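Feb 26, 2022

Ramance Race Timing, Set-Up Guide
Section 4: Installing the transponder and start/finish loop

4.1 Before you start

The Resska transponder must be fitted to the car before the first practice session. Charge it fully the night before. The light turns solid green when charging is done.

Caution: Do not mount the transponder on carbon fiber. Carbon blocks the signal and laps will be missed.

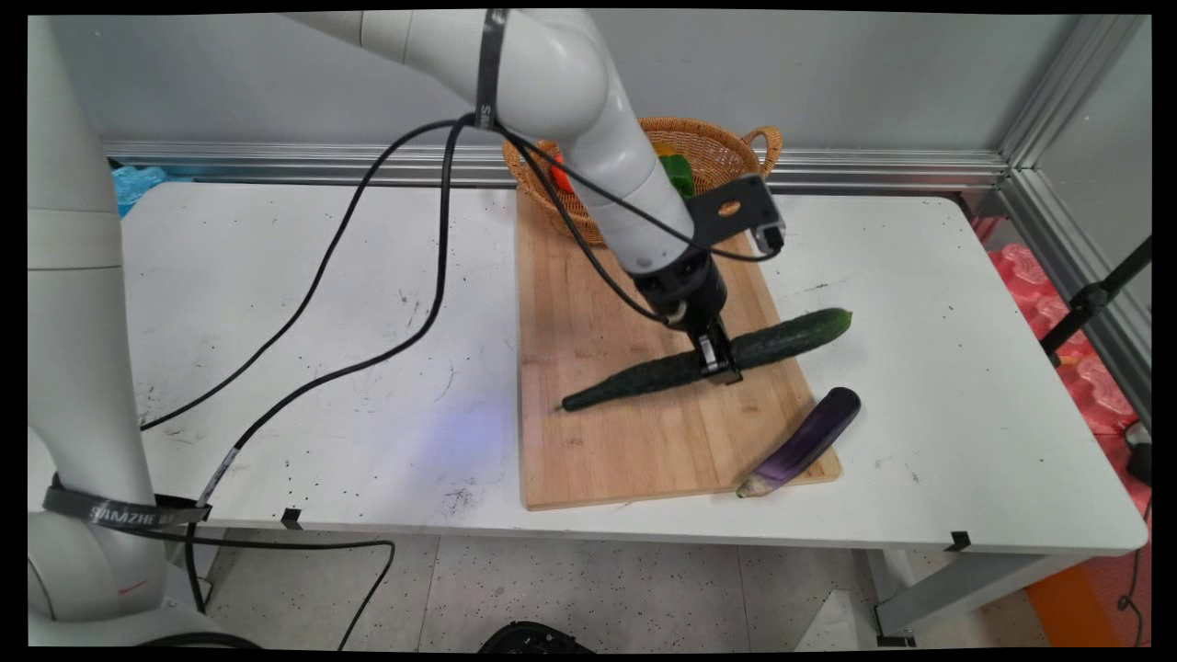 Yan, technical writer, Ramance

4.2 Fitting the transponder

1. Choose a spot low on the car with a clear view of the track surface. The unit should sit no more than 60 centimeters above the ground.
2. Clean the bracket area and let it dry.
3. Fix the bracket with the two bolts supplied. Hand tighten, then add a quarter turn.
4. Slide the transponder in with the arrow pointing up and insert the safety pin.
5. Write down the number on the label. You will need it in step 3 below.

Note: Keep the unit at least 300 millimeters from the exhaust.

4.3 Registering the car

1. Switch on the decoder and wait for the Mornimby screen.
2. Open Entries and select the car number.
3. Type in the transponder number and press Save.
4. Drive one slow lap. The car should appear in the list as it crosses the loop.

If the car does not appear, check the safety pin first, then the loop cable. A signal reading under 700 means the unit is mounted too high or is tilted.

Back to top | Contact Ramance support | © Ramance 2022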